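The Odd Bowl Lady: A Talk With Lenka Holub
by Niloufar Ghorbani

I've wanted to write about Lenka Holub ever since I bought a gravy boat from her and got a twenty-minute talk on gravy boats along with it.

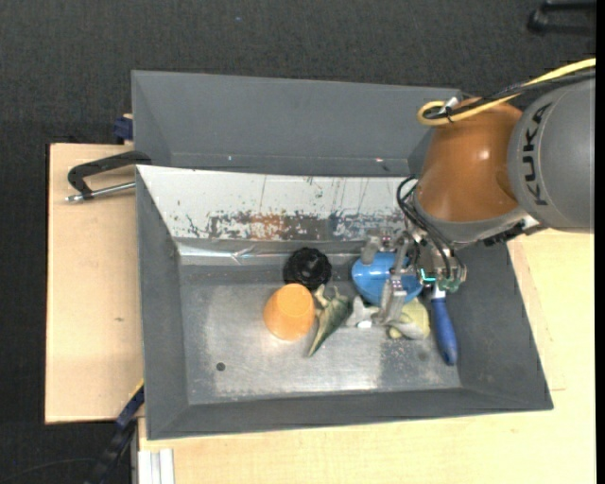
Lenka sells kitchen odds and ends. Single bowls, single cups, lids that have lost their pots, one plate from a set that went to somebody's cousin. Her shop is called Bemley and it's at 224 Kuruc Street, between the key cutter and the place that used to do passport photos. She has 385 square feet to work with, and I can tell you that a person with a backpack should leave it at the front.

I got there at nine in the morning, before opening, and she had already put the coffee on and pulled out a stool for me. She was going through a bin of mixed stuff and didn't stop, so most of our conversation happened with her head down.

"You have to take everything out with your hands," she told me when I asked how she starts. "I used to tip it all onto the table, and then you've got a heap, and you've chipped something. So now I go one at a time. Big things first, bowls usually, and then you can see what's hiding."

I asked if she sorts by color, which is what I would do (my spice drawer is a rainbow and I'm proud of it). She made a face.

"By color is how you put it on the shelf. It's not how you sort. I sort by what it's for. Eat from it, drink from it, cook in it, and then the fourth pile."

The fourth pile, I learned, is the one she likes best. It's where things go when she can't tell. She's had little dishes that could be for soap or for olives, and a ridged thing that she was sure was a jar opener until a customer told her it belonged to a juicer. There's a shelf by the register for these, with a notepad next to it, and people write down their guesses. Some of the guesses are very rude!

Lenka didn't plan on any of this. She worked in the office at Wirklow, a restaurant supplier across the river, for most of her adult life, and part of her job was dealing with returns. "A restaurant buys a stack of bowls, one is the wrong blue, and they send it back. The wrong blue! And we'd have this bowl, a perfectly good bowl, and no box for it to go in. I took a lot of them home. With permission," she added, looking at me over her glasses.

The kitchen at home filled up, then the hallway. Her sister started calling the apartment "the branch office." Three years ago in June she signed the lease on the shop, and the first thing she put in the window was a row of bowls, every one of them a different blue.

I wanted to know about plastic, because I had assumed a person like Lenka would look down on it. I was wrong, and she was pretty firm with me.

"Plastic cups are what people really use. They come in here and admire the glass and then they go home and drink from a plastic cup, because they've got kids or they're outside or they're tired. An orange plastic cup is cheerful. I'd never throw out an orange cup unless it was cracked." She checks them by pressing the rim between her thumb and finger and turning the cup all the way around. If it gives a little and comes back, it's fine. If it feels chalky, it goes.

She has a whole routine for smells, too. Anything plastic that has held tomato sauce or curry gets baking soda and warm water, then sits open on the windowsill for 72 hours. I asked why 72 and she shrugged. "Two days wasn't enough and four days I forget about them."

Bowls are what she sells most of. She thinks people own too many cereal bowls and never enough of the next size up, the kind you'd beat three eggs in or use for salad when it's only you. When someone comes in asking for a mixing bowl she asks what they're going to mix. "They say cookies, and I ask how many cookies, and then they want the smaller one." She showed me how she checks a glazed bowl -- tilt it toward the window and watch the shine move across the inside. Where the shine breaks up, there's a scratch or a spot where the glaze is thin. I've been doing it at home ever since and I've had some disappointments.

Then there's the shelf of shaped dishes, the leaves and fish and shells. I confessed that I own a leaf dish and have never once put anything on it. Lenka wasn't surprised. "Put your teabag on it. Or your rings when you wash up. People think it has to be for guests, and then guests come and there's no room on the table for a leaf."

I asked what doesn't sell. Egg cups, she said right away, and anything with a month printed on it. She also can't shift lids, though she keeps them, and she has a system for lids that I tried hard to follow. They hang on a rail made by Ekis, a closet company, that was meant for neckties. They go by width, smallest near the door. You bring in your pot, you walk along the rail holding it, and when you find one that sits right you pay her a dollar. While I was there the first customer of the day came in with a saucepan under his arm and went straight to the rail without saying a word to either of us. He found one, too.

By then Lenka had got to the bottom of her bin. She wiped it out with a dish towel, turned it over, knocked on it twice and slid it under the table with the others. I asked if she ever gets tired of it, all the picking up and looking.

"My back does," she said. "In the winter I sit down for it. But you pick up a cup and it's either somebody's next cup or it isn't, and you have to decide, and then there's another one. It's a nice way to spend a morning. Do you want more coffee? You have to choose a mug, they're all different."

I took a brown one with a thumb rest on the handle. Bemley opens at ten and closes when Lenka gets hungry, usually before six. Bring cash for the lids, and if you know anything about juicers, please have a look at the shelf by the register.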